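Re-zeroing the gripper on the Clurholm arm, wrist camera version

Okay, so this is the long version of what I keep typing into chat whenever somebody's gripper starts missing by a finger's width. I did ours again on 6th June and wrote it down as I went.

You'll want a 3 mm hex key, a soft cloth, a strip of masking tape and maybe an hour (less if your bolts aren't as stubborn as mine were!).

## Before you touch anything

Jog the arm up to its park pose, then hit stop and take the power off at the wall. I mean off at the wall, not just paused in the Mikkelsen software. The fingers can still close on you when it's paused, and they pinch.

Wipe both fingers down and check the finger bolts. Snug is plenty. If you lean on them the finger twists a hair, and then you're chasing that twist for the rest of the afternoon.

## Zero the fingers

1. Power back up and open the Gendetti panel.
2. Close the fingers slowly until they just meet.
3. Press **Set zero** and wait for the number to settle.
4. Open all the way. Ours reads 984 at full open, but go by whatever you wrote down when you installed yours.

If step 4 comes up short, go back and check for old tape gunk between the pads. Ask me how I know.

## Check it against something real

Now bring a fingertip down over a thing you know the height of. I like the power strip on the bench, because it's bright, it's flat on top, and the arm has to get there for the switch job anyway. Set the speed to 9 percent, stop well above it, and take the last bit in tiny jogs while you watch the wrist view.

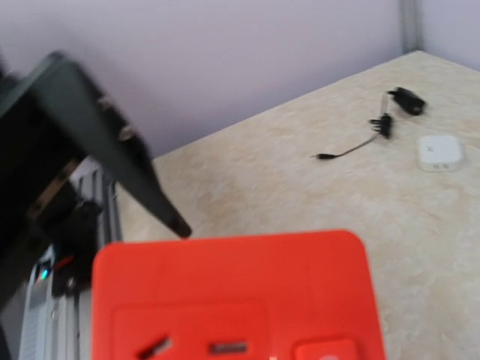

Snædís Holst wrote back that she'd never do the height check over a socket strip with the power live, and that she unplugs hers first and runs the whole approach on a dead strip. Fair point, and I've switched to doing it her way. Keep the tip away from the slots either way, and only aim for the switch once the height looks right.

When you're happy, save the pose as a new file. Don't write over the old one! I did that in April and lost a whole evening getting back to where I'd been.

Last thing, run the Zunwood warm-up loop, all 600 cycles, and look at the zero again. If it's drifted, re-snug the bolts and start over from the closing step.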